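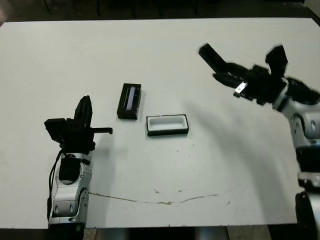
Bresdale wrote back in January that the trays were the first thing they'd ever had from us that they didn't have to unpack twice, and could they please have all their kits that way from now on. We've had that message taped up in the packing room ever since! It's a good place to start this report, as the move from bags to open trays is what most of your grant has gone into, and it's the part we're happiest with.

Since the last report

The second white table is in and we use it every day. You'll remember from the application that the old benches were brown and scratched, and small black parts simply vanished on them. We lost a lot of time feeling around for spacers. On white, anything dark shows up right away, and the end-of-day wipe-down takes a couple of minutes. The only drawback so far is marker ink, so markers now live on the windowsill.

The open rectangular trays have replaced the drawstring bags for every kit that goes out on loan. We bought 900 of them in one order, which got us a better price than the quote you saw, and 791 are in circulation or ready on the shelves. The rest are still in their cartons while we finish the labels. Tronine supplied them and swapped a cracked carton without any fuss.

Each kit now gets laid out on the table before it goes in the tray, biggest piece first. Blocks go down, then the flat pieces, then anything that rolls. It sounds slow, and for the first two weeks it was slow (we had a real pile-up by the door), but the layout has become a habit and packing a returned kit is now quicker than emptying and refilling a bag ever was. It's also much nicer work. People chat more, and you can see at a glance what's left to do.

Loans

Lillomberg has joined as a borrowing site, so the kits now travel to three places including Palumbo and Bresdale. Lillomberg takes the building and balancing kits and has asked for the measuring ones too. We'd love to say yes, but the measuring kits need new rulers first, and we'd like to get through one full round of returns before we add to the van.

Returns are coming back in far better shape. With bags, a missing block was something we found out about weeks later. With a tray, the borrower tends to spot the gap and tell us, and twice now the missing piece has turned up at their end before the van even left. Palumbo has started sending its trays back with a note on top listing what's worn, and we've asked the other sites to try the same thing.

Money

The grant for this period was 3000 dollars. Trays, table and delivery are all paid for. We have 700 dollars left, and we'd like to put it toward lids. The trays ride fine on a flat shelf, but the road out to Lillomberg is bumpy and we've been covering each stack with a sheet of cardboard and a strap. It works, and it looks terrible. If lids fall outside what you had in mind for the remainder, please tell us and we'll hold the money until we've talked.

Still to do

Labels are behind. The first batch peeled at the corners after a wipe with a damp cloth, so we're testing a different kind on a dozen trays before printing the whole set. We'd planned to have this done by now and it will run into the next period.

The contents cards need rewriting as well. They still say "place in bag" on the back, and a few of the drawings show pieces we retired long ago. One of the Palumbo groups has offered to redraw them, and the samples they sent are lovely, with every block shown at actual size so you can hold the piece against the card and know it's the right one.

The room is open from 9 a.m. if you'd like to come by and see a batch go through. Mornings are best, when the returns are in and both tables are busy. The next report will cover the label test, the lids if you agree to them, and the first full round with Lillomberg.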